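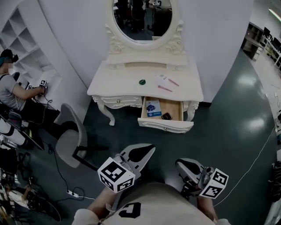
4.2 Where small things end up

We come now to the part of the study we enjoyed most. The diaries told us what people in Skidurton thought they kept in their bedroom furniture, and the home visits told us what was there. The two lists hardly ever matched, and the gap between them is a rich source of evidence on how people live with furniture that was designed for somebody else's habits.

Across all the homes we logged 3237 objects, of which 742 were found in or on a dressing table (Figure 3). Cosmetics made up a smaller share than we had expected. Paper was everywhere: receipts, appointment cards, instruction leaflets, folded letters. So were pens, lids parted from their bottles, spare buttons and single earrings. Gronow and Harries, in their earlier work on kitchen drawers, called this kind of thing "resting stock", meaning objects that have stopped moving but have not been given a home. The term travels wonderfully well to the bedroom.

Figure 3. Dressing table with oval mirror and carved frame. Small items lie on the top, and the lower drawer is open with two further items inside.

Older pieces, and newer ones made in an older style, proved especially interesting. A shallow drawer suits flat things, and flat things pile up. Thirteen of our households owned a table with curved legs and a fixed mirror, and in these homes the top surface was used far more freely than the drawers. One diarist put it beautifully: "The top is for today and the drawer is for the rest of my life." Another kept every guarantee she had ever been given in hers, including one for a Bhatia hairdryer she had thrown out years before.

We had supposed that the mirror would govern what was placed in front of it. Hughes argues that people clear a space wherever they expect to see their own face. Our diaries give this only partial support. Several people cleared the middle of the table on Monday and had filled it again by the end of the week, and they were quite cheerful about doing so. The Istier households, who live in smaller flats, cleared it least often and used the table for letters, sewing and homework as well as for getting ready.

Age of the owner made little difference. Length of time in the home made a great deal, and we take this up in Section 4.3, where the wardrobe and bedside figures are set alongside these.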